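Lutelby Museum of Work and Home
Learning Pages for Younger Visitors
The Desk: The Mouse and Its Mat

Page last checked: Thu 1 November

Many desks have a computer mouse on them, and many of those also have a mouse mat, sometimes called a mouse pad. Both are used so often that people seldom look at them closely. These pages explain what each one does, how the mouse knows that it has been moved, and why the surface underneath makes a difference.

Words printed in capital letters are explained in the list at the end. 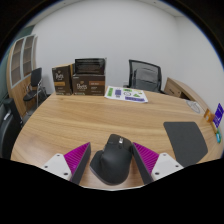 The mouse on the wood-grain surface, to the left of the mat.

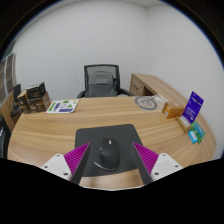 The mouse on the mat.

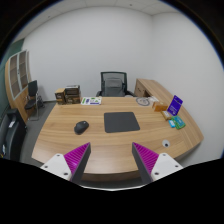
A pupil at Horell Primary School wrote to the museum to say that the mouse at home works perfectly well on the kitchen table, and asked why anybody would need a mat at all. The pupil had tried it on the table, on a library book, on a cushion and on the glass door of a cupboard. It worked on the first two, jumped about on the cushion and would not work on the glass.

The museum was pleased to receive this letter. The pupil had carried out a proper test, and the four results can all be explained once we know what is happening on the underside of the mouse.

What a mouse does

A computer mouse is a POINTING DEVICE. It tells the computer which way your hand is moving, and how far. The computer then moves a small arrow on the screen by a matching amount. The arrow is called a POINTER or a cursor.

The mouse does not know where it is on the desk. It cannot tell the left-hand corner from the right-hand corner. It only knows that it has moved a little to one side, or a little forwards, since it last checked. If you lift a mouse into the air, carry it across the desk and put it down again, the pointer will stay almost where it was. People who run out of room on a mat do this many times a day without thinking about it.

Most mice have two main buttons at the front, where the first two fingers rest. Between them there is usually a SCROLL WHEEL, which moves a page up and down. Some mice have other buttons as well, and the job of each one can often be changed in the computer's settings.

How an older mouse worked

Older mice had a heavy ball inside, covered in rubber. Part of the ball stuck out through a hole in the bottom. When the mouse was pushed along, the ball rolled, and as it rolled it turned two small rods inside the case. One rod measured movement from side to side. The other measured movement forwards and backwards.

The ball picked up dust, crumbs and fluff from the desk and carried them inside, where they wrapped themselves around the rods. The pointer would then stick. The owner had to twist off a ring underneath, take the ball out and clean the rods with a fingernail or a cotton bud. Grown-ups in your family may remember doing so at school.

The Kondska Gallery, on the first floor of the museum, has a ball mouse with its cover removed. Visitors may turn the ball and watch the rods move.

How a modern mouse works

Most mice made today have no ball. They are called OPTICAL mice. "Optical" means to do with light and seeing.

On the underside of an optical mouse there is a small opening. A light shines through it on to the desk. Sometimes the light is red and easy to see, and sometimes it is a kind that our eyes cannot detect. Beside the light is a SENSOR, which works like a very small camera. It takes pictures of the surface below, one after another, extremely quickly. A good mouse takes more than a thousand in a single second.

Each picture shows a very small patch of the desk. To our eyes a desk may look smooth, but seen so closely it has bumps, hollows, threads or specks. A tiny computer chip inside the mouse compares each picture with the one before. If a speck has shifted to the left in the new picture, the mouse must have moved to the right. The chip works out the direction and the distance and sends them to the computer.

Why the surface matters

We can now return to the pupil's four results.

The kitchen table worked because its surface had enough small marks for the sensor to follow. Wood has a pattern of lines in it called the GRAIN, and even a desk with a printed wood pattern usually has some roughness when seen very closely.

The library book worked for a similar reason. Paper and card have tiny fibres in them, although a very shiny cover may cause trouble.

The cushion gave poor results because it was soft. The sensor needs to stay at the same small distance from the surface, rather as your eyes need to be a comfortable distance from a page. On a cushion the mouse sinks and tips, and the pictures become blurred.

The glass did not work because clear glass is very smooth and lets light pass straight through. There was little for the sensor to see. Some expensive mice are made with special sensors that can follow marks on glass, but an ordinary mouse cannot.

What the mat is for

A mouse mat provides a surface that is flat, even and easy for the sensor to read. Many mats have a top layer of woven cloth, and the threads make a fine and regular pattern. Under the cloth there is often a layer of rubber foam, which grips the desk so that the mat does not slide away. Other mats are made of hard plastic, and a few are made of leather, cork or metal.

A mat also has some smaller uses. It protects the desk from being scratched, and it protects the small smooth feet on the bottom of the mouse. It makes the mouse quieter. In cold weather, a cloth mat is more pleasant under the wrist than a bare table.

It is therefore quite true that many people do not need a mat. The pupil at Horell had a suitable table. A person who works at a glass desk, or who draws pictures with a mouse and needs the pointer to move very steadily, would probably want one.

Why mice have different shapes

Early computer mice were shaped like small boxes. They were not very comfortable to hold for a long time. Designers began to study the way a hand rests on a table, and mice became rounder.

The study of how objects fit the people who use them is called ERGONOMICS. An ergonomic mouse may be higher on one side than the other, or may have a shelf on the side for the thumb to rest on. If the thumb rest is on the left, the mouse has been designed for the right hand. Left-handed mice are made too, but there are fewer to choose from, and many left-handed people use a mouse with the same shape on both sides.

Children's hands are smaller than adults' hands. A mouse that suits a parent may be tiring for a child, who has to stretch to reach the buttons.

Using a mouse comfortably

Place the mouse close to the keyboard and at the same height. Keep your elbow near your side. Hold the mouse loosely, and move it with the whole forearm for large movements, leaving the wrist for small ones. Sit well back in the chair with your feet flat on the floor or on a box.

In the museum's computer room, visiting classes stop after 30 minutes, stand up, and look out of the window at something far away before they begin again.

Something to try

Ask an adult before you begin. You will need a computer with an optical mouse, and several flat things to test, such as a magazine, a tea towel, a baking tray and a sheet of white paper.

Put the mouse on the first surface and move it slowly in a circle. Watch the pointer. Does it make a circle too, or does it stop and jump? Write down the result and go on to the next surface. You might also fold the tea towel several times and test it again. Do not look directly into the light under the mouse.

Classes from Lapointe School sent us their results in October. Most of them found that plain paper was better than they had expected - and one class found that the mouse worked on the back of a baking tray but not on the front.

Words to know

ERGONOMICS: the study of how to make things fit the people who use them.
GRAIN: the pattern of lines in wood.
OPTICAL: to do with light and seeing.
POINTER: the small arrow that moves on the screen.
POINTING DEVICE: any tool used to move the pointer. A touchpad is another kind.
SCROLL WHEEL: the wheel that moves a page up or down.
SENSOR: a part that notices something, such as light or movement.

Visiting the gallery

The Kondska Gallery holds 1,985 objects from offices, schools and homes. The desk session for schools lasts 45 minutes and is suitable for pupils aged seven to eleven. Teachers should book through the learning office, and should tell us in advance if any pupil would like a left-handed mouse.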